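Ticket 3560
Queue: Conference Systems
Reported by: Fladell Institute, events office
Product: Zesulon program manager, hosted by Flidico
Priority: 2
Status: Closed, fixed

Summary: Lecture abstracts appear under the wrong session in the public program for the conference on taxation and distributive justice.

Report

The public program page lists the opening lecture on inheritance taxes with the abstract for the panel on land value. The panel shows the abstract for the student debate on minimum income, and the debate shows no abstract at all. Titles, speakers and rooms are correct. In the editor view every abstract is attached to the right session. The printed program was exported before the problem started and is correct.

Registration confirmations sent through Onsri contain the wrong abstracts as well. The registrant list stands at 1645, and people have begun writing to the office to ask whether the opening lecture has been changed. It has not.

Steps already taken by the office: cleared browser cache, logged out and in, saved the opening lecture again without changes. No effect.

Support, first reply

Confirmed on the public page. The editor view reads from the session table directly. The public page and the mail template both read from the program index, a separate copy rebuilt whenever a session is published. Sessions and abstracts are matched in the index by sort position.

Please do not re-save any more sessions until we have looked at the index. Please also tell us:
- whether any session was withdrawn or moved between days in February
- whether abstracts were entered by hand or imported from a spreadsheet
- whether the Onsri confirmation template has been edited

Fladell, reply

One session was withdrawn, a workshop on reading Rawls in secondary schools. It was set to Hidden and not deleted, on the assumption that it might go back in. Abstracts were imported from a spreadsheet with 16 rows. The mail template has not been edited.

The withdrawn workshop had been scheduled ahead of the opening lecture, on the arrival afternoon. The times for the rest of the program did not change.
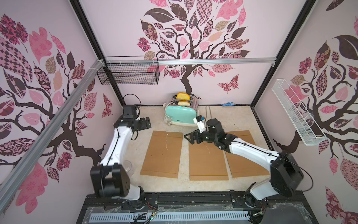

Two robot arms, cardboard sheets on the floor

Support, analysis

The hidden workshop is the cause. When a session is set to Hidden, the index builder drops it from the session list but keeps its row in the abstract list. Every session after it then picks up an abstract from the wrong position. Sessions entered by hand carry an abstract ID and are matched on that. Imported rows have an ID only if the spreadsheet has a column named abstract_id, and this one does not.

We reproduced the fault on a test copy:
- Import without IDs, all sessions visible: correct.
- Same import, first session hidden: abstracts shifted.
- Same import, first session deleted: correct.
- Import with IDs, first session hidden: correct.

The missing abstract on the student debate is a side effect. Its row had picked up a blank line from the import, and the builder prints nothing for a blank line.

Support, workaround

Option A: delete the hidden workshop and rebuild the index. The workshop text is lost unless exported first.

Option B: add an abstract_id column to the spreadsheet, import again with "Update existing" checked, and rebuild. The workshop stays hidden and can be restored.

With Option B, leave "Replace speakers" unchecked. It overwrites the affiliation field with whatever is in the file, including empty cells.

Fladell, reply

Chose Option B. The import finished with one warning, "Row skipped: no title", for the blank line. The index was rebuilt from the Tools menu. The opening lecture, the panel and the debate now show the correct abstracts on the public page.

A test confirmation sent from Onsri still has the old text.

Support, reply

Onsri keeps its own copy of the merge fields and refreshes it overnight. To refresh it by hand, open the Zesulon connection, select Sync, then Full. An incremental sync will not pick up the change, as the modified date on the sessions themselves is the same as before.

Messages already delivered cannot be corrected. If a correction notice is sent, use the segment "Confirmed before last sync" so that later registrants are left out.

Fladell, reply

Full sync completed. Second test confirmation is correct. A short notice went to the segment with the right abstract for the opening lecture and a link to the program page. Please close.

Resolution

Index rebuilt with abstract IDs. Fault in the index builder passed to Flidico for the next maintenance release. Until the release, any imported program with hidden sessions must include the abstract_id column. The help page on spreadsheet import has been updated to mark the column as required.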